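Sorting a Workshop Drawer That Has Gotten Out of Hand

Empty the drawer completely before you buy any dividers. Most of what comes out will be screws, hooks and picture wire, and half of it can go in one jar.

Wipe the drawer
Vacuum the corners first, then wipe with a damp cloth and a drop of dish soap. Leave it open until dry. Rub a candle stub along the runners if they stick.

Group by job
Keep wall plugs with the screws that fit them. Glue goes upright in a cup – tubes stored flat leak at the cap. Throw out any glue that has set.

Pick the right container
Small jars work up to 50 screws or so per size. For heavier things use an open bin with straight sides, which wastes less shelf space than a round tub. A gray one hides grease marks fairly well. Keep bins under 5 kg so you can lift them down with one hand. 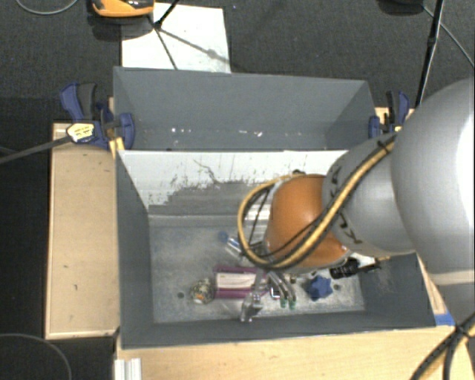

Label the front
Masking tape and a marker are enough. Write the size first, then the type. Replace the tape when it starts to curl.

Keep it that way
Put a tray on the bench for strays and empty it at the end of each month.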